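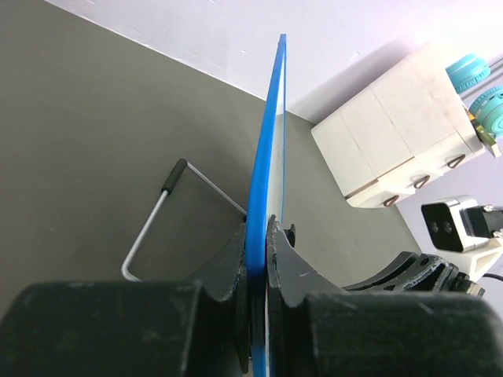 November, Sunday, 9:40 pm. Guvuma port, notes on the widescreen menu bug and the save folder mess.

Went through the crash list again with the Kuroda build. The garage menu still draws its side tabs at the wrong width on anything wider than 16:9. At 21:9 the car preview stretches and the tabs shrink until you get something like the panel in the gripper shot, held edge-on so that you get mostly blue edge and a very narrow strip of pale face beside it. The tab textures are fine when dumped. The quad they are drawn on is being rotated by the camera yaw when it should ignore it. Dorian found the flag in the menu scene file (bit 3, "face view"). Setting it by hand fixes the tabs and breaks the mouse cursor offset. Left it off for now.

Frame cap: physics is tied to frame rate above 300 fps. Cars start to hop on the Mistport harbor course, worst on the cobbles before the tunnel. Capping in the driver is enough. The in-game limiter is not reliable, it lets go after alt-tab. Lachlan sees the same on his machine with a different card, so not a driver thing.

Saves: the game writes to Documents but reads from the install folder first if there is an old profile there. Anyone who used the early Britus launcher has both. Symptom is progress going back to the first cup on every start. Delete the copy in the install folder, keep the one in Documents. Back up both before touching anything, I lost a profile this way on Friday.

Cloud sync only picks up the Documents folder. Replays are not synced at all.

Controllers: triggers share one axis on the older pads, so brake and throttle cancel out. Sachiko's wrapper splits them. Needs to go next to the exe, and the overlay has to be off or the buttons double up. Rumble is still missing with the wrapper on.

Crash after the podium cutscene: 18 tries tonight, windowed and full screen. Only happens full screen with vsync on. Log stops at the video decoder each time. Converting the clip to a lower bitrate did nothing. Renaming it so the game skips it works, and the cup is still awarded.

Audio: engine sound drops out with around 335 voices in the mixer, which is easy to hit in split screen. Daichi wants to raise the limit in the config. I tried it once and the music went instead.

To do:
- cursor offset with the view flag on
- ask Henrique if the disc version has the same menu file
- test the wrapper with two pads
- write up the save folder fix for the wiki page, with paths
- vsync crash again on the laptop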